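Darkora Street: synthetic pavement and crossing set for delivery robot perception

Version 2, July release
Maintainers: Mehrangiz Bakhtiari, Siamak Salehi
Label tooling: So-yul Oh

Summary

Darkora Street is a rendered image set for training and testing the ground segmentation stage of the Burkska navigation stack. Burkska plans on a local cost grid. The grid is filled from per-pixel classes, so errors between kerb, pavement and road go straight into the planner. The set covers one simulated town district in clear daylight.

The release holds 798 RGB views. Of these, 184 are reserved for validation and must not be used for training. The split is by street corner, so no corner appears on both sides.

Crossing views

Crossing views look over a kerb towards the opposite pavement. They are used to test stripe grouping, stop line rejection and the crossing heading estimate. The label file stores each stripe as its own polygon. Worn paint keeps the class of the stripe it belongs to. 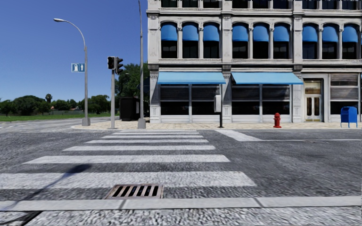
Crossing view, RGB render. The drain grate at the near kerb overlaps the closest stripe.

Drain grates have their own class, and the grate takes priority where it overlaps paint. In version 1 it was merged into road, and the stripe fitter then pulled the near edge of the crossing to one side. Shadows are not labelled. A lamp shadow lying over the markings leaves the class of the surface unchanged, and a model that breaks a stripe there is scored as wrong.

Poles, signal heads and signs are separate classes. Signal state is not annotated in this release. Hydrants, mailboxes and boxes on posts share the class street_furniture, which the planner treats as solid at any height.

Pavement views

Pavement views test whether a model keeps patterned paving as one surface. The paving uses octagonal slabs with smaller stones between them, and the stones vary in colour. Early Burkska models marked the browner stones as separate objects and the planner steered round them. All stones are labelled pavement regardless of tint or staining.

The boundary between building and pavement is placed at the foot of the base panels. Dirt along that line belongs to the building if it is on the wall and to the pavement if it is on the stone. Dark glass is labelled building. Reflections in it are not annotated.

Awnings are labelled overhang. The projection tool drops this class before filling the cost grid, so clearance must be checked elsewhere if the robot carries a mast.

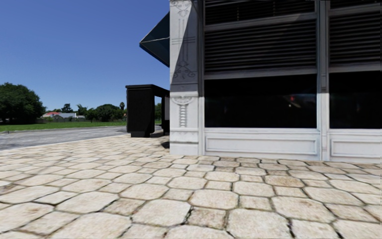
Files

rgb/ holds the colour renders as PNG.
labels/ holds class maps at the same size as the renders.
polygons/ holds one JSON file per crossing view.
classes.txt lists the 21 class names in index order.
split.txt gives the train or validation assignment.

Scoring

Run tools/score.py with a folder of predicted class maps. File names must match those in rgb/. The script reports IoU per class and a separate boundary score for kerb against pavement. Add --crossing to include the stripe and heading tests. Missing predictions count as zero.

Known problems

Distant boundary walls are sometimes labelled building and sometimes barrier. Jamshid Jalali is correcting these by hand.

Louvred and slatted shopfronts alias when the renders are downscaled with nearest-neighbour sampling. Use area sampling for RGB, and nearest-neighbour only for the class maps.

There are no rain, night or overcast renders. Models trained on this set alone should not be run on the street.

Changes since version 1

Added drain_grate and overhang.
Moved two corners from training to validation.
Fixed an off-by-one error in the polygon export (reported by Elaheh Mirzaei).
Removed the Soretti loader. Use the generic folder loader instead.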